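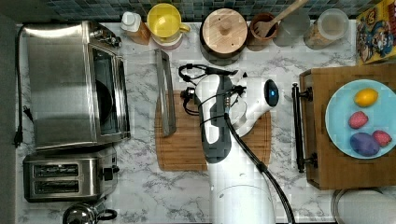 I want to argue for something that sounds kind of lazy, so hear me out. If you're collecting demonstrations to teach a robot arm how to behave in a kitchen, stop tidying the kitchen.

I've been recording demos for a small project called Ondora since May, and my first batch came from a setup so clean it could have been a dentist's office. Bare table, one object, the same overhead light every time. We got 101 runs out of it and I was so proud of them! Then we trained on them, moved the arm to a real counter, and it behaved like somebody who'd learned to drive in an empty parking lot and got dropped onto the freeway. It reached for reflections. It stopped short of things. Once it just hung there for so long that I went and made a sandwich.

So now we record on a counter with stuff on it. Toaster, mugs, canisters, a plate of toy fruit (the fruit has become a running obsession of mine, I keep moving the lemon). People who visit ask why we don't clear all that away and make the job easier, and my answer is that the easy version is the one that cost us two months.

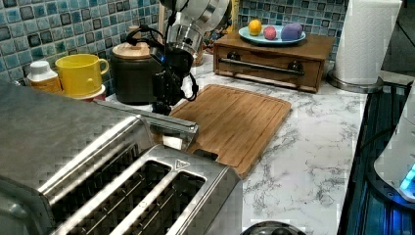
My friend Peiyu Jia, who ran the collecting over at Veres before she joined us, disagrees with me on this, and she isn't wrong about everything. Her view is that clutter hides bad technique. If a run goes badly on a clean table you can see why, and if it goes badly next to a toaster you'll sit there blaming the toaster. She'd have a new operator do 22 plain runs before letting them anywhere near a busy counter. Fine – I've come around to that part. Beginners are jerky, and jerky demos teach a jerky arm.

Where I won't budge is on what counts as a good example. There's a habit in this line of work of throwing out every run with a wobble in it. The operator goes in a little crooked, backs off, tries again, gets there, and somebody marks it as bad and deletes it. Why would you delete that? That's the one where the arm could learn what to do when it's a little off! A learner that has only ever seen perfect approaches has no clue what to do the first time its own approach isn't perfect, and that'll be the first time you switch it on.

We have 1190 runs now and I fought to keep the wobbly ones in. I lost on four of them, and I still think about those four.

The other thing I'd push on is looking at what the arm gets to look at. For weeks I judged our recordings from the overhead camera, where everything makes sense and you can tell a cutting board from a toaster without trying. The wrist view is a whole different world. You get a patch of wood, a lot of marble and two shiny fingers, and from that the poor thing is supposed to work out where it is. Watch ten minutes of that footage and you'll get a lot more forgiving about its mistakes (and a lot pickier about your lighting).
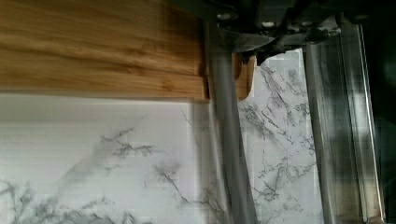
The wrist camera's view, with the gripper open over the marble.

Peiyu says I should be careful about turning one kitchen into a philosophy, and yes, okay. We only have the one counter. A different countertop and a different backsplash might undo half of what I've said, and I'd love to find out. What I'd ask of anyone starting a collection is pretty small: put the toaster back, let the mugs stay where they are, and before you delete a messy run, go watch it again from the wrist.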